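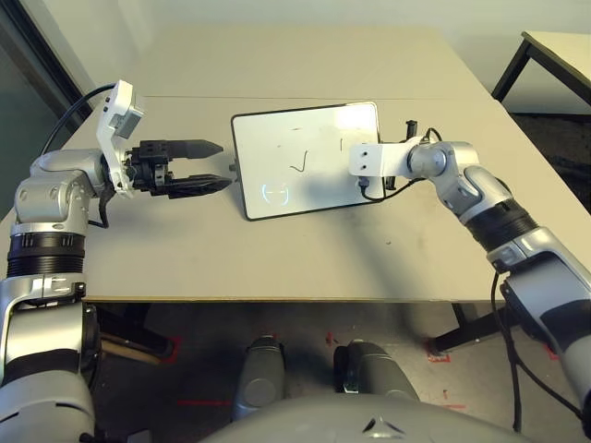
How often should a timber kitchen bench be oiled?
Every four months in a busy kitchen, and twice a year where the bench sees light use.

Residents of Dalen units are asked to follow the steps below when caring for timber surfaces.

Clear the bench and wipe it with warm water and a little dish soap. Allow it to dry overnight. Sand dull or greyish patches lightly, always along the grain, and remove the dust with a clean cloth.

Apply food-safe oil sparingly. Leave it for 14 minutes, then wipe off the excess. A second coat may be applied after five hours. Keep the bench clear until the following morning.

Lay oily rags flat outdoors to dry before placing them in the bin. Bunched rags can heat up and catch fire.

Vinegar and bleach must not be used on oiled timber. Scorch marks deeper than 2 mm should be reported to Themba Xaba, Maintenance, before any sanding is attempted.

Page revised 8/2/18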